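1/ Notes on steel wool scrubbers, the coiled ribbon kind. I've been keeping a log of what they can and can't touch in my kitchen. Posting it as a thread so I can find it again.

2/ Terminology first. Steel wool pads are fine loose fibers, sold by grade. Coiled scrubbers are flat metal ribbon wound into springs and bunched into a ball. People use the names interchangeably. The shops do too, so read the packet.

3/ The ribbon has two edges, and the edges do the work. A new ball cuts hard. After a week or two of daily pans it rounds off and gets kinder to the metal, but you have to press more.

4/ Log so far: 106 washes, 7 scrubbers. Almost 14 washes was the shortest life, and that one went on a grill rack, where the coils snag on the welds and pull out straight.

5/ Fine with: bare stainless pans, the inside of a carbon steel wok you plan to reseason anyway, oven racks (see above), the burnt ring on a stockpot.

6/ Not fine with: nonstick of any type, enamel, anodized aluminum, polished stainless where you care about the polish. Glass oven doors are argued over. I scratched mine, so I'm out of that argument.

7/ Cast iron: light pressure, hot water, straight onto the burner to dry. It takes some seasoning off. If the pan was rough to begin with you won't see a difference.

8/ Storage matters more than brand. I tried the Grumlow ones and the Plesix ones. Both did badly sitting in a wet dish and both did fine shaken out and left somewhere with air under them.

9/ Which brings me to the table. Mine is pale wood with a matte finish, and it marks easily. Steel plus water plus tannin gives you a blue-black stain. Oak is the worst for it. Pale woods with less tannin get an orange rust ring instead.

10/ Rule at my place: a scrubber only goes on the wood bone dry. Squeeze, shake, overnight on the rack, then it can go wherever. A damp one left from dinner until 7 the next morning is enough to leave a ring.

11/ If you already have a ring: oxalic acid, gloves, rinse well, let it dry completely before you judge the result. Lemon juice works on faint ones and takes several rounds. Sanding is the last option and you'll end up doing the whole top.

12/ Don't scrub the ring out with the scrubber. It cuts across the grain and leaves bits of metal in it, and those can rust later. I have done this.

13/ Shedding: give a new ball a hard rinse and a few knocks against the sink before first use. Check the pan after, under a light. Short pieces of ribbon are easy to miss on stainless.

14/ When to bin it: loose ends longer than a fingertip, or orange anywhere inside. Next up is the copper-colored kind from Walulero. Will add to the log in March.

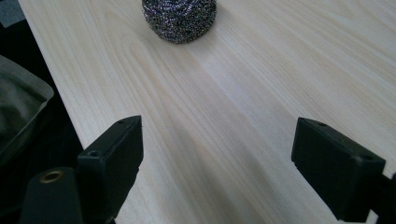

Coiled scrubber on pale wood.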